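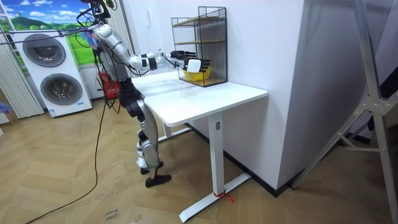
**Foro de Archivos y Bibliotecas Vedstead › Normas de servicio › Plazos de préstamo interbibliotecario**

**Zubaida Malik** (coordinación de préstamo)

Estimados colegas:

Se somete a consulta la modificación del artículo 14 del reglamento. La propuesta reduce el plazo ordinario de préstamo interbibliotecario de 60 a 30 días naturales, con una sola renovación. Durante el último ejercicio se registraron 800 solicitudes, de las cuales 123 se devolvieron fuera de plazo. Las observaciones podrán presentarse en este mismo hilo hasta finales de septiembre.

**sala_investigadores**

Manifestamos nuestra disconformidad. El usuario de tesis doctoral trabaja con obras extensas, a menudo en lenguas que no domina por completo, y treinta días resultan insuficientes. El retraso en las devoluciones obedece en buena medida al transporte.
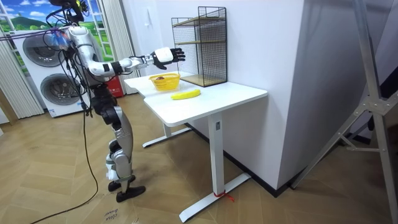
Solicitamos, por tanto, que el cómputo comience en la fecha de recepción por el usuario y no en la de salida del depósito.

**Aisling Nic Aodha** (fondo Ó Dubhghaill)

Respaldo la reducción. Nuestro fondo presta ejemplares únicos y cada uno de ellos queda fuera de consulta local mientras dura el préstamo. En cuanto al cómputo, la aplicación Istix solo registra la fecha de salida; modificarla exigiría un desarrollo que no figura en el presupuesto vigente.

**catalogo_norte**

Con el debido respeto a la compañera, Istix admite un campo de fecha secundaria. En nuestra sede se utiliza para las reservas. Adjuntaremos el procedimiento.

**Aisling Nic Aodha**

Agradezco la precisión. Ese campo no genera avisos automáticos, de modo que el personal tendría que revisar cada expediente a mano. Mantengo la objeción.

**Zubaida Malik**

A la vista de lo expuesto, se incorporan al borrador los siguientes puntos:

1. Plazo de 30 días para monografías con ejemplar único.
2. Plazo de 60 días para las restantes, sin renovación.
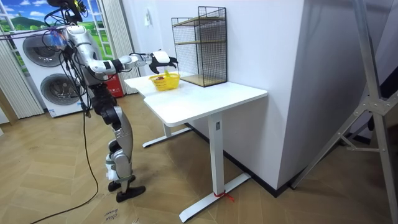 3. Cómputo desde la recepción, condicionado al informe técnico sobre Istix.

**sala_investigadores**

Conformes con los puntos primero y tercero. Respecto del segundo, solicitamos que conste nuestro voto en contra por la supresión de la renovación.

**Zubaida Malik**

Queda anotado. El borrador revisado se publicará en la sección de normativa.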